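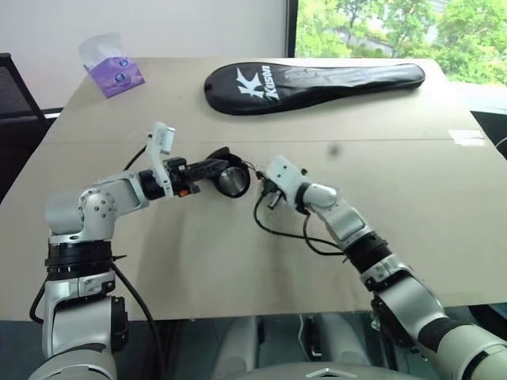
The two-arm cell at Nollgate's Luranham workshop is back on its regular schedule after four days of maintenance, the company said on October 5, 2022. The work covered the wrist joints, the cabling on both arms and the table they share. The table is covered in large sheets of light tan cardboard, and staff now check the seam between sheets at the start of each shift. Handling trials use small round items, such as the one with a shiny silver face and black rim held in the left gripper, and a raised edge can throw off the height setting.

The cell had been running at reduced speed since August, when the right arm began stopping short of its target position. Technicians traced the fault to a worn connector and replaced it, then recalibrated both arms against each other over 46 test positions. Koller, which services the joints, supplied the parts.

Nollgate has also shortened the time between inspections. Cables and grippers will be looked over every 16 days, and the joints will be serviced after every 1000 hours of operation — half the earlier interval.

The cell is used for Pristatness, the company's project on passing small parts from one arm to the other. Trials at full speed resume this month.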